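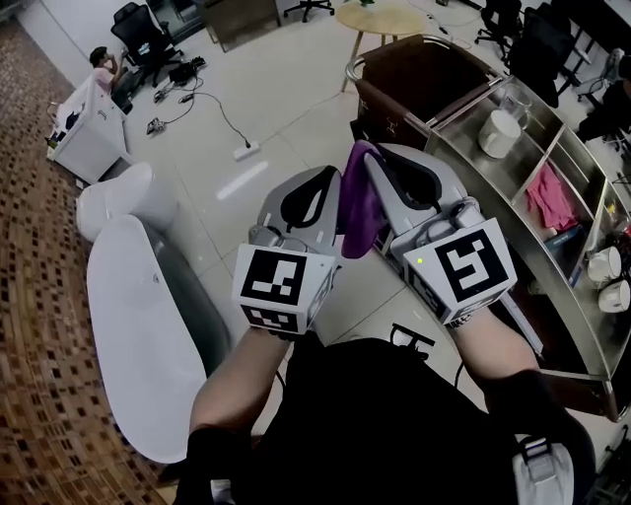 Both grippers on the purple cloth, bath area, Bamora floor

Gripper safety check, Bamora site
Date: 11/5/24
Reason: right gripper dropped out mid-fold, fingers stayed shut on cloth. Logged as fault 6.

Finger pads, left: OK
Finger pads, right: OK, slight wear at tip. Watch it.
Marker cubes tight on mount: OK both
Indicator light, right: green at restart. Was off during fault, per log
Cable, right gripper: FAIL. Connector loose at the gripper end, cuts out when wrist turns. Swapped for spare, old one taged and binned
Cable slack at full reach: OK after swap, 30 cm spare
Release on power loss: FAIL. Fingers should open, didnt. Asked Qudah for the firmware note, no answer yet
Wrist strap and harness buckle: OK
Floor, cables and power strip: needs work. Tape down or move back before anyone walks backward with grippers on
Carpet edge by tub: flat, OK
Supply: 110 V, OK
Cycle test after swap: 300 open/close, no dropouts

Comments
Ok to run cloth tasks only. No glass or ceramic off the cart untill release fault is closed. Same fault on the Nindasora pair back in May, check if that fix ever got copied over. Bruvorik to get a copy of this sheet.

Status: OPEN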